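Stop Choosing Grippers by Payload

Last updated Sun 14 July

Most gripper comparisons start with payload and stroke. Both are easy to measure, and neither says much about a two-arm task such as working a key in a padlock.

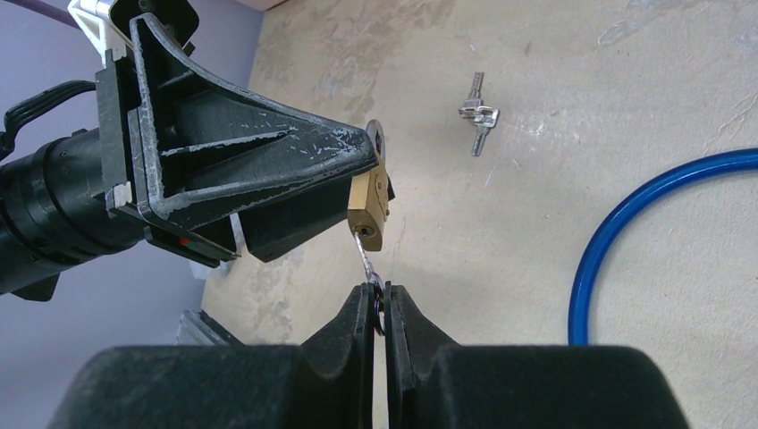
One arm holds the lock, the other holds the key, and every error in either wrist ends up as side load on a thin piece of metal. Rated force is rarely the limit. Compliance is, along with how the fingertip wears.

In June, Jamie Rudd and I ran 800 trials of the padlock task with two finger sets, the Fero and the Salameh. The Fero closes harder. It also jammed more often, and most of the jams came when the key was held by its ring, where the grasp can pivot. The Salameh fingers gave a little and let the key find its angle. On the data sheet the Fero wins every row.

Essam Benmoussa at Durkgate disagrees. He would keep the stiff fingers and fix the problem in the controller with a force loop at the wrist. His argument is sound for one arm. With two, the loops have to agree on which side yields, and our Gemari controller needed nine tuning passes before they stopped fighting — a cost that never shows up in a gripper budget.

Vendors should publish lateral stiffness at the fingertip, new and after wear. Until they do, buyers should measure it themselves before they look at payload.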